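Griline round food tub, 1000 mL, vented lid
Flulemari Kitchen & Camp Supply / Storage / Tubs and lids 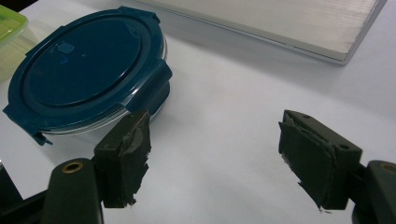 Griline round, dark teal lid with the raised vent button.

In stock. Ships from our Cruickshank Road store, or pick up at the counter.

Quick specs
Style: round, lid with locking tabs
Volume: 1000 mL to the brim, 945 mL to the fill line
Colours: dark teal, lime, charcoal (charcoal back in February)
Microwave: yes, base only or with vent open
Freezer: yes
Dishwasher: base anywhere, lid top rack please
Oven: no
Warranty: 2 years on the lid, nothing on the base unless it turns up cracked

What it's for
Leftovers mostly. Soup, stew, rice, half a tin of tomatoes you swear you'll use. Takes one big serve or two small ones. Good size for sourdough starter too, leave the vent up so it can breathe. We've had people buy them for bait. Fine, but don't bring that one back for warranty.

Round because round is easier to scrape out. Yes, square ones pack tighter. We sell those as well, see Fokeo range further down.

Using the vent
Vent up before it goes in the microwave. Every time. If you forget, the lid can suck down hard as it cools and you'll be swearing at it. Fix: lift the vent with a thumbnail, wait, lid comes off.
Vent down for the fridge, freezer and lunch bag.
Push the lid on from the middle out, then fold the locking tabs down round the rim.
Not made for carrying soup upside down in a backpack. It's a food tub, not a thermos.

Freezing
Stop at the fill line. Liquids swell and the lid will pop if you go to the brim. Let hot food cool off first, then lid on, vent down. To get a frozen block out, sit the base in warm tap water for 60 seconds and tip. Don't go at it with a butter knife, that's how most of the scratched ones get scratched.

Masking tape on the lid works better than freezer labels. Comes off clean if you peel it before washing. After washing, not so much.

Cleaning
Warm water, normal dish soap, soft sponge. No steel wool.
Vent lifts up for cleaning, doesn't come right out. Old toothbrush is good for underneath.
Tomato and curry will stain the base. Bicarb paste, leave overnight, rinse. Gets most of it. Turmeric is forever, sorry.
Smells: dry it properly and store with the lid off. If its already smelly, a bit of vinegar and water, then air it outside.

Spares
Replacement lids sold singly, all three colours. Bases too, but by the time you've paid postage you may as well get the whole tub.
Lids from the older Griline rounds do NOT fit. The old ones have a flat top with no vent. If you're not sure which you've got, bring it in or email a photo and Rhona will tell you.

Goes with
Griline small round, for sauces and dips
Griline divided lunch tub
Fokeo square stackers, set
Fokeo silicone stretch covers
Bamboo board, medium

What customers reckon

Torquil Imrie
Bought four for the caravan, went back for more. Lid stays on over corrugated roads as long as you've pressed the vent down. Wish there was a bigger one.

Czesław Śliwiński
Good tub. Lid is stiff first week, after that OK. My mother finds it hard to open still.

Euan MacLeish
Colour is darker than I thought it'd be from the catalogue but I like it. Stained after one bolognese. Bicarb thing did work, took two goes.

Tymofii Tymoshchuk
Left the vent closed in microwave, my mistake. Thumbnail trick worked. Would be nice if the instructions came on the lid and not on a bit of paper I threw away.

Store reply (Rhona Kerr): Fair point, passed on to the supplier. Bigger size has been asked for a lot, we're chasing it. For stiff lids, run the rim under warm water before opening, helps heaps.

Delivery and returns
Flat rate postage on anything that fits in a satchel, up to three tubs. More than that goes as a parcel, price comes up at checkout. Rural addresses allow extra time, courier is slow at the momment.
Unused returns are fine with reciept. Used ones only if faulty. Wash it first please.
Counter pickup: wait for the text before you drive over. Bring your order number.

Cafes and bulk
Full cartons by order only, mixed colours no problem. Ask for Rhona at the counter or use the contact form and put "tubs" in the subject line.

Page updated Feb 6, 2021. Prices in store may differ from online, online price is honoured if you show us.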